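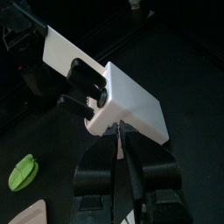 November 4, 2018

So the great charger cull has finally happened! I tipped the whole drawer out after lunch (it's been jamming since September) and tried to work out what half of it was for. Plugs, adapters, white boxy things, black leads that go to phones I gave up years ago. Torquil Galbraith next door has had 3 off me already, bless him, and the rest are going in a shoebox marked "ask Dad". The drawer shuts now, though I still can't find the one for my toothbrush.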